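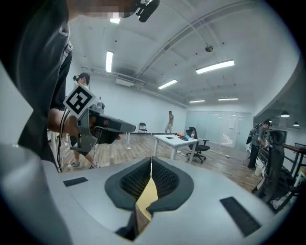 Why does the small price on the left side of a shelf tag sometimes use ounces on one brand and pounds on the next?

The unit of measure comes from the item record, and until this spring each supplier filled in that field. Flukov stores are now moving to one fixed unit per category, so every tag in the same section will use the same measure.

Unit prices at the Prarkunholm stores

The two Flukov stores in Prarkunholm began reprinting shelf tags in April. The large number on a tag is the retail price, what the register charges for one package. The small number is the unit price, which is the retail price divided by the net contents. Shoppers use it to compare packages of different sizes, and the comparison only works when both tags use the same unit.

A check of the item file before the change found that 65 percent of dry goods records already carried the unit that the new category table calls for. The remainder were a mix. Rice was the worst section: long-grain bags were priced per pound, most of the boxed mixes per ounce, and a few imported bags per 100 grams. Cooking oil was split between fluid ounces and quarts. Paper goods had no clear pattern, with some rolls priced per roll and others per square foot.

How the new table works

Each category has one unit, set in the Trundine tag system. Suppliers still send the net contents of each package, but they no longer choose the unit shown on the tag. The conversion is done when the tag is built. The main assignments are as follows.

Rice, flour, sugar, dry beans: per pound
Breakfast cereal, crackers, cookies: per ounce
Spices and dried herbs: per ounce
Cooking oil, vinegar, juice: per quart
Toilet paper, paper towels: per 100 square feet
Trash bags, coffee filters, tea bags: per 100 count
Laundry detergent, liquid: per quart

Detergent was discussed at length. A price per quart does not account for concentration, and a smaller jug may wash more loads than a larger one. A price per load would be more useful, but the load count printed on a jug depends on the dose the maker picks, and doses differ from brand to brand. Volume was kept for now.

Canned goods use the net weight on the label, including liquid. Drained weight is not given on every can, so it can't be applied across the section. A shopper comparing two cans of chickpeas should keep in mind that the share of liquid may differ.

Multipacks are priced on total contents. A six-pack of juice boxes and a single large bottle will both show a price per quart.

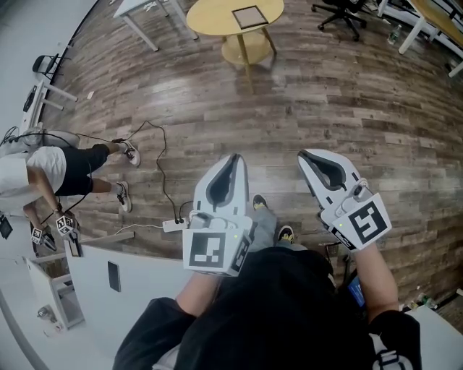

Sale tags

Sale tags were the second problem. The old template copied the unit price from the regular tag and left it unchanged, so a discounted jar could look like a worse buy than the larger jar beside it. The new template recalculates the unit price from the sale price. Where the offer requires buying more than one package, the tag shows the unit price at the single-package price, since a shopper may take only one.

Sale tags are to be taken down on the closing night of the offer. If one is left up by mistake, the register price is the regular price, but the service desk will honor the tag until it is removed. Bring the item and point out the shelf location.

Known gaps

Fresh produce sold by the each, such as avocados and heads of lettuce, will not carry a unit price. Bagged produce will, per pound.

Tsegaye spice blends are sold in tins and in refill pouches. The pouch records arrived with the gross weight in the net weight field, which made the pouches look cheaper per ounce than they are. Corrected records have been loaded and the pouch tags are in the next print run.

Items from the in-store bakery are labeled by a separate scale system and are not part of this change.

Reporting a wrong tag

Give the service desk the item name, the package size, and the unit price shown. A copy of the tag number, printed in the lower right corner, speeds up the search. Corrections are entered in Trundine and the new tag should be on the shelf within 72 hours. If the retail price is also wrong, the item is fixed at the register first and the tag follows.

Unit prices are rounded to the nearest cent. For very cheap items sold by count, this can make two packages appear equal when they differ by a fraction of a cent per piece. The 100-count unit was chosen for those categories for that reason.

Newsletter > Store Operations > Pricing and Labels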